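Istura Two-Arm Workstation – Demo Days at the Fillwood Showroom

If you've been reading our product pages and wondering what the Istura is like in person, the best thing we can suggest is to come and spend a morning with it. We open the Fillwood showroom every Thursday at 10, with room for 4 guests per session, and we're always happy when people stay longer than they planned (most do, and the coffee is free).

We like to show the Istura on everyday things, the sort you'd find in any hallway at home. Bags are a favorite of ours, with their soft sides and straps that go every which way – they ask a good deal more of a machine than a neat cardboard box does. One arm can carry a full hand with fingers and the other a simple two-finger gripper, so you can compare the two on the same table and decide which suits your work.

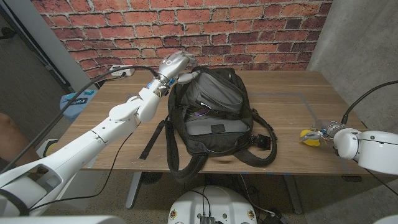

Hao wrote to us after a session that the backpack was what settled it, and that a hand able to hold on to a floppy loop mattered more to the packing team than any speed figure on the data sheet.

Bring your own items if you can! Anything up to 2 pounds is fine for the demo, and the Flindora control software comes set up and ready to try. A station rents for $4,000 a month, with training included.

To book a place, call the showroom and ask for extension 37.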